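Secar sin paño

Alcides Coutinho vende menaje en Toledo y lleva años repitiendo lo mismo: los platos se secan mejor solos. Recomienda un escurridor de alambre, con varillas finas en el fondo y separadores para los platos, y dejar 60 minutos antes de guardar nada.
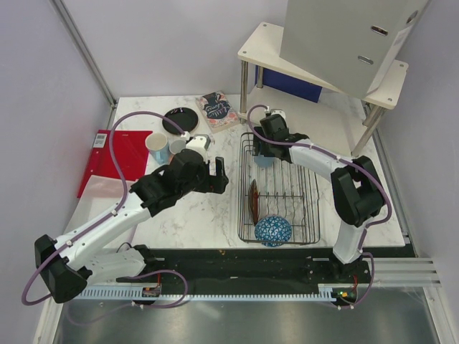
N.º 356 — Página 60

El cuenco azul de triángulos blancos descansa en el escurridor con la parte decorada hacia arriba. Las tazas, dice Coutinho, van al fondo.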